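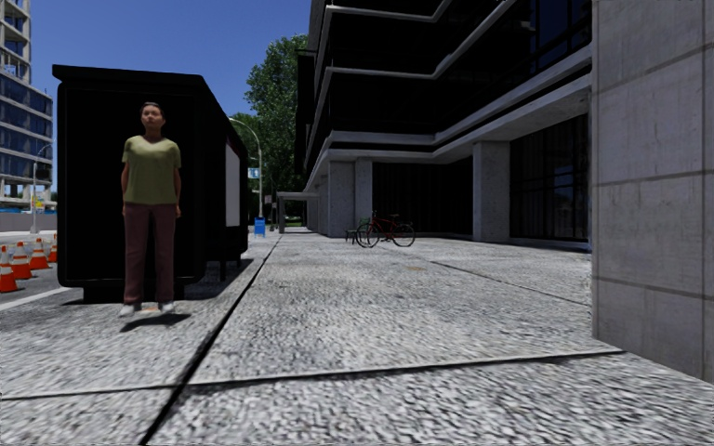

Wurno Preda 人行道面砖

首页 > 铺装材料 > 混凝土面砖 > Preda 系列

产品编号：PREDA-387
系列：Preda
生产厂：Lillthorpe 砖厂
用途：人行道、广场、站台候车区、校园步道、住宅小区宅前路
供货状态：常备色有货，定制色需排产
页面更新：2019年11月15日

产品概述

Preda 是 Wurno 的双层压制混凝土面砖，面层掺入天然石粒，经抛丸处理后露出细小斑点。砖为长方形，长387毫米，厚度有63毫米和100毫米两档。63毫米档用于只走人的路面，100毫米档用于会有清扫车、送货车或应急车辆临时驶入的路面。两档砖的面层配方、颜色和表面处理相同，可以在同一段路上连续铺设，从正面看不出厚度变化，只需在基层标高上做出相应的落差。

面砖由面层和底层两部分组成，在同一个模具里分两次布料、一次压成。面层用较细的骨料，负责颜色、耐磨和防滑；底层用较粗的骨料，负责强度。两层之间没有胶结层，正常使用下不会分层。切割以后，从断面上能看到两层的分界，属正常现象。

本页介绍标准砖、配套件、铺设方法和养护要求。盲道砖、路缘石和树池边框有单独的产品页，颜色与 Preda 同步。

规格

长度：387毫米
厚度：63毫米或100毫米
宽度：按所选模数供货，订货时注明
尺寸允许偏差：长、宽、厚均为正负2毫米
棱边：小倒角，也可以订直棱
侧面：带定位凸条，铺设后自动留出砖缝
面层处理：抛丸（标准）、水洗（可选）、光面（仅限室内及檐下）
底面：原模面，略粗糙

定位凸条只起留缝作用，不承受荷载。两块砖靠紧时，凸条应与相邻砖的侧面接触，但不要用锤子硬敲到贴死。直棱砖缝线更细，外观更整齐，运输和铺设中的崩角也会多一些，备货时请适当多留损耗。

颜色

常备色

浅灰：白色与深灰石粒，灰水泥基底。用量最大的一种颜色，适合大面积人行道，口香糖印和轮胎印比深色砖明显，灰尘和水渍不明显。

中灰：石粒以深灰为主。与沥青车行道相邻时过渡比较自然。

炭黑：黑色石粒加氧化铁颜料。常用作收边、分隔带和井盖周围的镶边。大面积使用时夏季表面温度较高，落叶后的汁液痕迹较少，盐渍和白霜较明显。

暖沙：米黄与浅褐石粒。多用于住宅小区和公园入口。

定制色

Clurwood 褐红：为 Clurwood 步行街改造配制，现作为定制色对外供应。石粒来源固定，颜色批次间差别较小。

其他颜色可以按客户提供的实物样块配制。只提供色卡号或照片的，我们会先压一组小样寄出，确认后再排产。小样与大货用的是同一条线、同一种骨料，但小样数量少，石粒分布不一定能代表整个路面的效果。要求高的项目，建议先做一块样板段，在晴天和雨后各看一次再定。

关于色差

混凝土面砖使用天然石粒和水泥，不同批次之间会有轻微的深浅差别，同一批次内的单块也会有差别。铺设时请同时从几个托盘里交替取砖，不要铺完一盘再开下一盘。大面积铺设时，如果中途换了生产日期，请把前一批余下的几盘留出来，和新一批混着用一段，色差就不会形成一条横线。

新砖颜色偏深，铺好以后随着表面水分散失和日晒逐渐变浅，一般要过一个冬夏才稳定。局部补砖后颜色比周围深，属于同样的原因。

白霜

新铺的路面上可能出现一层白色粉末或云雾状白斑，多见于秋冬季施工和排水不畅的位置。白霜由水泥中的可溶成分随水迁移到表面形成，不影响强度，多数会随雨水和行人踩踏逐渐消失。请不要在铺设后立即用酸洗。过早酸洗会把面层的水泥浆洗掉，石粒外露过多，颜色也就和没洗过的地方不一样了。确需处理的，先联系技术支持，在不显眼的位置试一小块。

防滑与步行感受

抛丸面的粗糙度在干燥和潮湿状态下都适合步行。石粒粒径控制得较小，行李箱轮、婴儿车和轮椅通过时震动不大。影响轮子通过感受的主要是砖缝宽度和相邻砖的高差，倒角也有影响，石粒本身影响较小。无障碍通道上建议选小倒角或直棱，并且让砖的长边与行进方向垂直，这样轮子不会顺着长缝走。

水洗面比抛丸面更粗，石粒突出更多，适合坡道。光面砖遇水后防滑性能下降，不要用在露天路面，也不要用在室内外交界处经常带进雨水的门口。

选厚度

两档厚度的选择只看荷载，不看路面宽度和砖的颜色。

以下情况选63毫米：
只供行人使用，路口有固定阻车桩
屋顶平台和地下室顶板上，结构对自重有限制
庭院、内院、檐廊
旧路面改造，面层以下可用高度不够

以下情况选100毫米：
机动车出入口横穿人行道的部分
消防通道
公交站台后侧，清洁车和检修车会停靠的地方
集市、活动广场，有搭台和卸货的需要
没有阻车桩，附近停车紧张的路段

最后一条常被忽略。图纸上写着只走人的路面，投入使用后有车辆骑沿停放，是面砖断裂最常见的原因。拿不准的时候请选厚的一档。一条路上可以只在出入口和路口两侧用100毫米砖，其余用63毫米砖。

有车辆驶入的路面，还应选择错缝或人字形铺法。通缝铺法在车轮转弯和刹车时容易整排移动，缝线会慢慢变弯，加厚面砖也不能解决这个问题。

配套件

半砖：用于错缝铺法的行首和行尾，工厂压制，四边都有倒角。用半砖代替现场切割，可以减少粉尘，边缘也更整齐。

收边砖：一侧为直棱，用来贴路缘石或墙根。

井盖填砖：薄型砖，厚度按井盖托盘深度定制，面层与大货同批生产。订货时请提供井盖厂家的托盘净深，不要提供井盖总高。

转角砖：用于弧线收边，分内弧和外弧。

杆件套砖：两块一组，对合后中间留圆孔，用于路灯杆、标志杆和护栏立柱。孔径按杆径加伸缩余量定制。

检修标记砖：面层带浅刻箭头，铺在管线上方，便于日后找位置。刻痕内不填色。

公交候车亭、书报亭、广告灯箱这类设施的基座四周，建议用收边砖围一圈，再与大面接上。设施有支腿、底部架空的，铺装要一直铺到架空部分下面，坡度朝外，避免底下积水和存垃圾。设施安装一般晚于铺装，请先要到基座图，把螺栓位置和电缆出线口留好，否则后开的孔很难做得整齐。

基层做法

以下做法供参考，最终以设计单位的图纸为准。

人行道，63毫米砖
素土夯实
级配碎石层，分层压实
找平层，中粗砂或干硬性砂浆
Preda 面砖
填缝

有车辆驶入的路面，100毫米砖
素土夯实，软弱土应换填
级配碎石层，分层压实
混凝土基层，按图纸设伸缩缝
找平层
Preda 面砖
填缝

透水做法中，混凝土基层改用透水混凝土，找平层用不含粉料的细石，砖缝用同规格细石填充。Preda 面砖本身不透水，雨水从砖缝渗下去。砖缝宽度需要加大时，订宽缝型定位凸条。需要砖体透水的，请看透水砖产品页。

找平层只起找平作用，不能用来弥补基层的高低差。找平层一处厚一处薄，压实后的沉降就不一样，路面用一段时间以后会出现凹坑。基层高差过大时，先处理基层。

坡度

横坡由建筑一侧坡向路缘或排水沟。基层表面就应做出与完成面相同的坡度。在宽阔的人行道上，如果两侧都有建筑或者花池，应在中间设线性排水沟，不要指望全部靠砖缝渗水。

靠近建筑出入口的地方，先定门槛标高，再往外推坡。很多返工都出在这里：路缘标高定死，门槛标高定死，中间的坡度放不下。测量放线时把这两条线一起打出来，有问题能早一点发现。

铺设步骤

一、验收基层。检查标高、坡度、平整度和压实情况。用靠尺查，发现低洼先补。

二、放线。沿行进方向和垂直方向各拉一条基准线，两线应为直角。弧形路段以弦线为准，不要跟着路缘走。路缘石的弧度常有误差，跟着它铺，误差会一排一排传下去。

三、试排。从基准线向两侧干摆一排，看收边处剩多少。剩余宽度不到半块砖的，把基准线平移，让两侧各切一块较宽的，避免出现窄条。窄条砖受力差，容易翘起和断裂。

四、摊铺找平层。用刮尺刮平，一次摊铺的面积以当天能铺完为限。刮平后不要在上面走动。

五、铺砖。站在已铺好的砖面上往前铺。砖要垂直放下，不要平推，平推会把找平层的砂推进砖缝。随铺随看缝线，每隔几排用线绳校一次。

六、切砖。收边、杆件和井盖处需要切割，用湿切锯。干切粉尘大，而且粉尘落到抛丸面上以后遇潮会结成灰膜，很难清掉。切好的砖冲洗干净再铺。

七、压实。表面清扫干净后，用带橡胶垫板的平板夯压实，由边缘向中间，来回两遍。没有橡胶垫板不要上夯，面层会留下印子。未做收边约束的一侧，留出几排暂时不压。

八、填缝。用干燥的填缝砂扫入砖缝，再轻压一遍，再扫一遍。潮湿天气不要填缝，砂进不到底。

九、开放。填缝饱满、边缘约束到位以后可以走人。混凝土基层上的路面，要等基层达到图纸规定的强度才可以走车。

铺完后隔一段时间请再补一次填缝砂。第一场大雨之后砖缝里的砂会下沉，这时补砂效果最好。

伸缩缝

柔性找平层上的面砖一般不需要另设伸缩缝。铺在混凝土基层上、用砂浆粘结的面砖，基层的伸缩缝必须贯通到面层，位置应与砖缝重合。图纸上的分缝间距与砖的模数对不上时，应调整基层分缝，不要让缝从砖中间穿过去。

与建筑外墙、候车亭基座、灯杆基础和雕塑基座相接的地方留隔离缝，填弹性材料。

冬季施工

找平层和基层不得在冻结状态下施工。夜间可能结冰时，当天铺好的路面要覆盖保温。托盘上的砖如果带有冰霜，先移到有遮盖的地方化冻晾干。撒盐融化工地上的冰会引起严重白霜，请改用机械清除。

包装与运输

面砖侧立码放在木托盘上，层间垫软质隔片，外缠收缩膜。每托装量依厚度和宽度不同，见随货单。炭黑色和光面砖每块之间另加隔点，防止互相摩擦留下白痕。

托盘应放在平整坚实的地面上。露天存放可以，收缩膜不要全部撕开。膜内积有冷凝水时，请在侧面划开几道口子通风，长期闷在里面容易起白霜。托盘最多叠放两层，直棱砖不要叠放。

卸货用叉车或吊带。用吊带时四角加护角。不要用自卸方式卸货。不要用钢丝绳直接勒托盘。

木托盘为循环使用，随下一车退回即可，破损的不退。

订货

请提供以下信息：
厚度
宽度模数
颜色与面层处理
棱边形式
面积，注明是否已含损耗
配套件种类和数量
送货地点，现场能否进挂车
要求的分批到货顺序

损耗率因铺法和场地形状而异。直线错缝、边界规整的路段损耗较小；斜铺、人字形铺法和弧形边界较多。除了施工损耗，我们建议业主另外留一些同批砖，放在室内，供日后管线开挖和破损更换使用。每年八月 Lillthorpe 砖厂停线检修，检修期间只发库存，不接定制色。赶在秋季开工的项目请提前下单。

标准色现货自提的，请先电话确认库存，到厂后在地磅房登记。送货上门含卸到路边，不含二次搬运。

最小起订量：常备色以整托为单位；定制色的起订量与石粒种类有关，由销售在报价时注明。半砖和收边砖可以拆托，拆托后用纸箱装，不退不换。

样品

标准色样块每种颜色一块，免费寄送，收件人承担运费。全尺寸样砖收费，正式订货后从货款中扣除。样块边缘未做倒角，面层处理与大货一致。

日常养护

清扫：机械清扫车应使用尼龙刷，钢丝刷会把面层刷亮，时间久了会出现一条条印子。砖缝填砂未稳定之前，不要用吸力大的清扫车。

冲洗：用中低压水，喷头与路面保持斜角，不要对着砖缝直冲。冲洗后检查砖缝，缺砂及时补。

油污：先用吸附材料吸干，再用中性清洗剂刷洗。油污停留越久渗得越深，深色砖上不明显，浅灰砖上会留下暗斑。

口香糖：冷冻剂喷脆后铲除，或者用蒸汽设备。不要用明火烤，火烤会使石粒崩裂。

锈迹：多来自花池铁件、自行车架和施工时掉落的铁屑。用专用除锈剂，先试小块。铁屑在下雨以前扫掉就不会留痕。

青苔：背阴、潮湿和树下的路面容易长。先改善排水和通风，再刷洗。含氯的清洗剂会使氧化铁颜料以外的某些染色变浅，使用前请对照随货单上的颜料说明。

冬季除雪：铲刀用橡胶或塑料刃口。融雪剂按产品说明控制用量，优先用砂或细石屑防滑。反复大量使用盐类融雪剂，任何混凝土制品的面层都会受损。

杂草：砖缝里的杂草多由落在表面的种子长出，根不深，定期清扫就能减少。填缝饱满的路面长得少。

拆换

柔性找平层上的面砖可以单块取出。用拔砖器夹住两侧长边，左右轻晃后提起。第一块最难取，周围的填缝砂先用薄片掏出来。取第二块以后就容易了。管线开挖时，把取下的砖按原方向码好，清掉侧面粘的砂，回铺时可以继续用。

回填必须分层夯实。开挖后一次填满、只夯表面的，过后必然下沉。回铺范围应比开挖范围每边多出两三排，使新旧找平层能够接顺。

断裂的砖直接更换，不要用砂浆或环氧补缺角，补过的地方颜色不一样，冬天也容易脱开。

质量检验

每批产品出厂前检验外观、尺寸、抗折、吸水、耐磨和防滑。检验报告随货提供，也可以凭批号向销售索取。批号印在每托的标签上，并在少量砖的侧面打有钢印。请保留标签到路面验收以后。

收货时请先看外观再卸完全车。有明显缺角、裂纹或者颜色不符的，拍照并保留托盘原样，当天通知我们。已经铺上去的砖，我们不再按外观问题受理。

以下情况不属于质量问题：
允许偏差范围内的尺寸差别
石粒疏密不均
轻微白霜
运输和搬运中少量棱角磕碰
断面上可见的双层结构
个别砖面上小于石粒大小的气孔

常见问题

两种厚度的砖可以混在一起铺吗？
同一片找平层上不可以。分段可以，分界处基层做台阶，台阶位置设在砖缝下方。

能不能直接铺在旧沥青上？
旧沥青面平整、没有裂缝和积水的，可以作为基层使用，但要打排水孔，否则水会存在找平层里。多数旧沥青路面达不到这个要求。

能不能用砂浆勾缝？
柔性做法不要用砂浆勾缝，开裂后掉块，比砂缝难看，也难修。刚性做法可以用专用勾缝料。普通水泥浆灌缝会污染砖面，抛丸面上的浆洗不干净。

需要做表面密封吗？
一般人行道不需要。餐饮外摆区和市场可以做浸渍型保护剂，能延缓油污渗入。成膜型的不推荐，磨损后斑驳，遇水也滑。

可以和其他厂家的砖拼铺吗？
可以，但长度387毫米与常见的整数模数对不上，横缝无法对齐。建议中间用收边砖或者炭黑色分隔带隔开。

为什么是这个长度？
这个尺寸沿用自 Lillthorpe 砖厂早年的模具，加上缝宽后与当地的旧石板路面对得上。后来改造项目补砖的需求一直有，模具就没有改。

旧款 Preda 还能补到吗？
能。旧款只有63毫米一档，棱边倒角比现在大。我们留有旧模具，每年集中生产一次，请把需要的数量提前报给销售。旧款颜色中的浅绿已停产，石粒来源的采石场关闭了。

盲道砖厚度能不能和 Preda 一样？
可以，两档都有，凸起部分的高度另计。

树根会不会把路面顶起来？
会。任何铺装都会。树池留大一些，树池边使用柔性做法，顶起后取砖、削平找平层再铺回去。不要在根上直接浇混凝土。

雨天可以铺吗？
小雨可以铺砖，不可以填缝。找平层被雨泡软以后要换掉重摊。

应用项目

Clurwood 步行街：Clurwood 褐红与炭黑，100毫米，人字形铺法，两侧炭黑收边。街上早晨允许送货车进入，全线按车行荷载做基层。店铺门口高差大，做了连续缓坡，没有设台阶。

Lillthorpe 车站前广场：浅灰与中灰，抛丸面。候车区用100毫米砖，花池之间的小路用63毫米砖。广场下有管线，铺了检修标记砖，后来开挖过一次，砖大部分回用。

Lillthorpe 河边步道：暖沙，水洗面，63毫米，直线错缝。靠水一侧排水较好，背坡一侧第一年白霜较重，之后减轻。

砖厂门外的展示路面全年开放，铺有全部常备色和三种面层，另有一段故意不做养护的路面供比较。参观不用预约，卸货时段请注意避让车辆。

相关产品

Wurno 路缘石
Wurno 盲道砖
Wurno 透水砖
Wurno 树池边框
Wurno 线性排水沟盖板
填缝砂，袋装
拔砖器，可租借

资料下载

Preda 技术数据表
Preda 铺设图集，错缝、人字形、通缝
井盖填砖订货表
铺装养护手册
常备色色卡，打印颜色与实物有差别

本页所列规格如有调整，以报价单和随货单为准。

加入询价单
申请样品
联系销售
返回 Preda 系列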